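쓰레받기

쓰레받기는 비로 쓸어 모은 먼지나 부스러기를 받아 옮기는 데 쓰는 청소 도구이다. 넓고 얕은 받침과 손잡이로 이루어지며, 대개 비와 짝을 이루어 팔린다. 구조가 단순한 물건인데도 판매 문구에는 '완벽 밀착', '먼지 제로' 같은 표현이 흔하다. 이런 주장 가운데 조건을 밝힌 시험으로 뒷받침되는 것은 드물다.

명칭

'쓰레받기'는 쓰레기를 받는 기구라는 뜻으로 풀이된다. '쓰레받이'라고 적는 경우도 있으나 표준어는 '쓰레받기'이다. 손잡이가 긴 것을 따로 '스탠드형'이라 부르는 판매자가 있는데, 어느 길이부터 그렇게 부르는지는 업체마다 다르다.

구조

받침은 앞쪽이 트여 있고 뒤쪽에 벽이 서 있다. 앞쪽 가장자리는 보통 곧게 뻗어 바닥에 닿으며, 뒷벽은 각이 지거나 둥글게 휘어 손잡이 쪽으로 이어진다. 둥근 뒷벽은 구석에 먼지가 끼지 않는다는 장점이 있다고 하지만, 같은 폭이라면 각진 것보다 담기는 양이 줄어든다. 제조사의 설명에서 뒤의 내용은 대체로 빠져 있다. 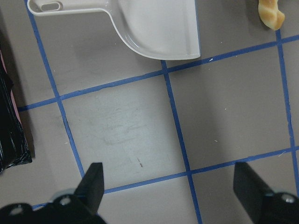

손잡이가 달린 흰색 플라스틱 쓰레받기. 앞날은 곧고 뒷벽은 둥글다.

앞날에 고무를 덧댄 제품도 있다. 고무날은 바닥의 굴곡을 어느 정도 따라가므로 줄처럼 남는 잔먼지를 줄인다고 알려져 있다. 다만 고무가 굳거나 말려 올라가면 효과가 없어지고, 오히려 턱이 생겨 굵은 부스러기까지 밀어낸다. 생활용품 상표 Movness는 고무날 제품이 일반 제품보다 먼지를 30퍼센트 더 받는다고 광고한 바 있으나, 바닥재와 먼지의 종류, 비의 상태를 밝히지 않아 수치의 의미를 판단하기 어렵다.

손잡이

손잡이는 받침과 한 덩어리로 성형하거나 따로 만들어 끼운다. 일체형은 이음매가 없어 헐거워질 일이 없는 대신 부러지면 통째로 버려야 한다. 끼우는 방식은 교체할 수 있다는 점을 내세우지만, 손잡이만 따로 파는 곳을 찾기 어려워 실제로 교체하는 사람이 얼마나 되는지는 알 수 없다.

손잡이 끝에는 흔히 걸이 구멍을 낸다. 구멍은 원형이나 길쭉한 타원형이 많다. 길쭉한 구멍은 굵은 못이나 고리에도 걸기 쉽지만 걸었을 때 좌우로 흔들리는 폭이 크다. 구멍 둘레에 도드라진 테를 두르기도 하는데, 이를 보강용으로 소개하는 글이 있는가 하면 단순한 마감으로 보는 글도 있다.
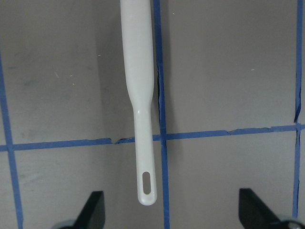 흰색 플라스틱 손잡이. 넓은 부분이 완만하게 좁아지며, 둥근 끝 가까이에 타원형 걸이 구멍이 있다.

'인체공학적 손잡이'라는 말은 특히 조심해서 읽을 필요가 있다. Bensaid의 안내서는 손잡이의 곡선이 손목 부담을 덜어 준다고 설명하면서도 측정 방법을 제시하지 않는다. 짧은 손잡이를 쓸 때 불편의 큰 부분은 허리를 굽히거나 쪼그려 앉는 자세에서 오며, 손잡이의 곡선만으로는 이 자세가 달라지지 않는다.

재질

가정용은 플라스틱이 널리 쓰이고, 철판이나 스테인리스로 만든 것도 있다. 금속제는 앞날이 얇고 빳빳하지만 한번 찌그러지면 바닥과 틈이 벌어진다. 플라스틱은 가볍고 값이 싸나 마른 천으로 문지르면 정전기가 생겨 고운 먼지가 표면에 달라붙을 수 있다. '정전기 방지' 표시가 붙은 제품도 처리 방식과 지속 기간을 적지 않은 경우가 많다. Zurau의 제품 포장에는 '100번 써도 새것처럼'이라고 적혀 있었는데, 무엇을 기준으로 새것이라 하는지는 나와 있지 않다.

색상과 위생

흰색은 깨끗해 보인다는 이유로 선호되나 색 자체가 위생을 보장하지는 않는다. 때가 눈에 잘 띄어 더 자주 씻게 된다는 주장이 있고, 반대로 흰 가루나 밝은 부스러기가 묻어도 알아채기 어렵다는 반론이 있다. 둘 다 경험담에 가깝다. 부엌용과 욕실용을 색으로 구분하는 방법은 간단하지만, 집안 사람 모두가 그 구분을 알고 있어야 쓸모가 있다.

사용법

앞날을 바닥에 붙이고 손잡이를 조금 든 상태에서 비로 짧게 쓸어 담는다. 마지막에 남는 가는 먼지 줄은 쓰레받기를 뒤로 조금씩 물리며 여러 번 나누어 쓸면 줄어든다. 완전히 없어진다는 설명은 과장이며, 젖은 종이나 걸레로 닦는 편이 빠르다. 앞날에 물을 묻히면 먼지가 남지 않는다는 생활 요령도 널리 퍼져 있다. 매끈한 바닥에서는 도움이 될 때가 있으나, 젖은 먼지가 날에 엉겨 붙어 씻을 일이 늘어난다.

받침이 얕은 제품은 옮기는 도중 내용물이 앞으로 쏟아지기 쉽다. 매끄러운 안쪽 면은 비울 때 편한 만큼 기울었을 때도 잘 미끄러진다. 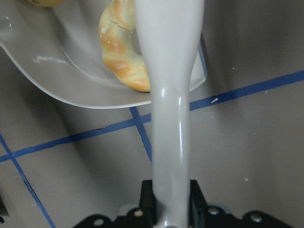 Hala Tawfik은 이 항목의 토론란에서 얕은 받침을 결점으로만 적는 것은 치우친 서술이라고 지적했다. 가구 밑처럼 낮은 틈에는 얕은 것이 더 잘 들어가고, 쏟아지는 문제는 한 번에 담는 양을 줄이면 해결된다는 의견이다. 이에 대해 양을 줄이면 쓰레기통까지 오가는 횟수가 늘어난다는 반박이 달렸으며, 어느 쪽도 비교 자료를 내놓지는 않았다.

보관과 관리

걸어 두면 앞날이 눌려 휘는 것을 막을 수 있다. 세워 둘 때는 손잡이가 아래로 가게 하라는 권고와 그 반대의 권고가 함께 돌아다니는데, 앞날의 변형만 놓고 보면 날에 무게가 실리지 않는 쪽이 낫다. 세척에는 미지근한 물과 주방 세제면 충분하다. Fastolar가 내놓은 전용 세정제가 일반 세제보다 낫다는 근거는 확인되지 않았다.

교체 시기를 3개월로 못 박은 안내문도 있으나 출처가 불분명하다. 앞날이 바닥에 고르게 닿고 금이 가지 않았다면 계속 써도 된다.

같이 보기: 빗자루, 먼지떨이, 걸레, 쓰레기통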